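Sternel Sortierschalen, gelb, im Set – was sie auf dem Basteltisch taugen

2025-05-22
Von Maribeth Dimaculangan

Kurz vorweg, ich hab wenig Zeit und der Tisch ist voll. Die Schalen von Sternel sind seit ein paar Wochen bei mir im Einsatz, gekauft über Agbayani, Artikelnummer 3438. Selbst bezahlt. Gesucht hatte ich was Flaches für Kleinteile: Litzen, Stecker, Kabelstücke, der ganze Kram der sonst in Joghurtbechern landet. Joghurtbecher sind übrigens ok, solange man nichts wiederfinden will.

Lieferung nach vier Tagen, Karton leicht eingedrückt, Inhalt heil. Kein Zettel dabei, keine Anleitung, braucht auch keiner. Gestapelt ineinander, gingen erst schwer auseinander. Einmal warm abgespült, danach besser. Der Kunststoffgeruch war nach 2 Tagen weg. 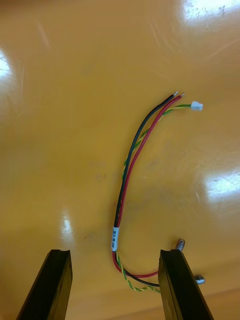 Der Hauptgrund für den Kauf waren kurze Kabelsätze. Die verheddern sich in tiefen Kästen sofort, und dann zieht man am einen und hat drei in der Hand. Flach ausgelegt geht das viel besser. Auf Gelb sieht man Schwarz und Rot sofort, auch die blanken Enden, an denen man beim Greifen gern hängenbleibt. Das verdrillte Paar in Grün und Gelb ist schon schwieriger, der gelbe Draht säuft auf gelbem Grund etwas ab. Der kleine weiße Stecker am Ende rettet einen dann, den findet man auch mit müden Augen. Wer hauptsächlich gelbe Litze verarbeitet, nimmt besser eine andere Farbe. Kratzer sieht man auf so glänzendem Gelb auch, feine Wischspuren sowieso. Stört mich nicht, ist Werkzeug.

Zur Form. Offen, flach, Rand rundherum abgerundet. Angenehm beim Reingreifen, keine scharfe Kante am Handballen. Nachteil vom flachen Rand – lange Litzen springen gern wieder raus. Ich wickel sie jetzt zu einer kleinen Schlaufe, dann bleiben sie liegen. Dindo Dizon vom Reparaturtreff schwört auf Gummiringe, mir zu fummelig.

Der glatte Boden ist Segen und Fluch. Auswischen geht in Sekunden, ein Tuch reicht. Aber dünne Teile liegen so plan auf, dass ich mit den Fingernägeln kaum drunter komme. Bei winzigen Schrauben nehm ich eine Pinzette oder kippe die Schale gleich aus. Und unter der Lampe spiegelt es ordentlich. Abends hab ich die Leuchte weiter nach hinten gedreht, seitdem geht es.
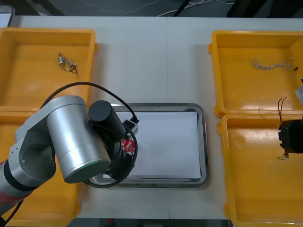 Aufstellung: hab einiges probiert. Erst alles in einer Reihe vorne, war Quatsch, da liegt man mit den Ärmeln drin. Jetzt stehen sie links und rechts, in der Mitte ein Edelstahltablett für das was gerade dran ist. Das Tablett gehört nicht zum Set, kam aus der Küche. Passt aber gut dazu, und man verwechselt fertig und unfertig nicht mehr so leicht.

Rutschfest sind die Schalen leider nicht. Auf glatter Platte wandern sie, wenn man dagegenkommt. Ein Stück Antirutschmatte drunter hilft, hätte Sternel ruhig beilegen können. Deckel gibts keine, auch nicht einzeln. Für den Transport also nichts, und nach einem langen Wochenende liegt Staub drin.

Vergleich mit Istomus, die hatte ich vorher: tiefer, Trennstege drin, insgesamt stabiler. Für Schrauben und Muttern würd ich weiter die nehmen. Für Kabel sind mir die Stege im Weg. Preislich tun sich beide wenig, Istomus etwas teurer.

Lötkolben bitte nicht drin ablegen. Ein heißer Klecks Zinn hat bei mir eine matte Stelle im Boden hinterlasen, die geht nicht mehr raus.

Ich geb 4 von 6 Punkten. Abzug fürs Wandern und für die fehlenden Deckel. Nachkaufen würd ich trotzdem, im Juni wahrscheinlich noch ein Set für den Tisch im Keller, dann falls es die gibt in Weiß oder Grau.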